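Lab 6: Comparing two grippers on the same arm pair

Course handout, Robot Handling II. Read before you come to the bench.

In this lab you test two sets of fingers on the two-arm station. Set A is the Clalon parallel gripper with its stock fingers. Set B is the same gripper with the longer Zoëga fingers. Everything else stays fixed: arms, controller settings, objects, table covering. If you change anything besides the fingers, start the run over.

Each group does 15 trials per set. A trial has both arms working at once. The right gripper handles a light, lumpy object at the plate, and the left gripper handles the pan. Score the arms separately. A good grip on one side does not make up for a slip on the other.

Record for each trial:
Finger set and trial number
Opening width before the close command
Whether the object shifted during the close
Whether the fingers touched the plate or the table
Any fault shown by the controller

Check the cables before the first trial. They run along the outside of the arms and need enough slack for the wrist to turn, but a loop that hangs too low can catch on a joint. Move each arm slowly through its full path once and watch the cable, not the gripper.

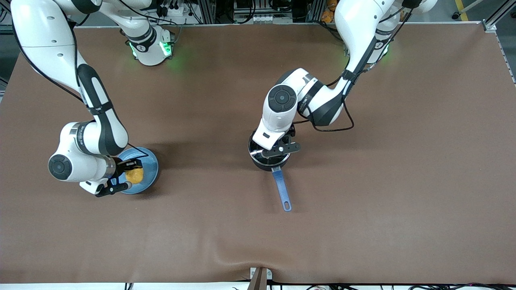
Silviu Grecu would add a column for the approach angle. In his view most of the difference between finger sets comes from how the wrist comes down, and a table of slips with no angles in it says very little about the fingers. He also thinks 12 trials would be plenty if the angles were written down.

We have added the column. The number of trials stays the same. Use the wrist angle from the controller log and do not estimate it by eye.

A note on the pan. Its rim is thin and hard, so small errors in position matter more there than with the soft object. Last August the Plestden group closed on the rim at full speed and bent a fingertip. Keep the closing speed at the low setting for both sets — the comparison is no use if one set runs faster.

The log holds 4000 lines and then writes over the oldest ones. Save it after each finger set.

Hand in one table per arm and a half page of text. State which set you would keep for each object, and which trials you left out.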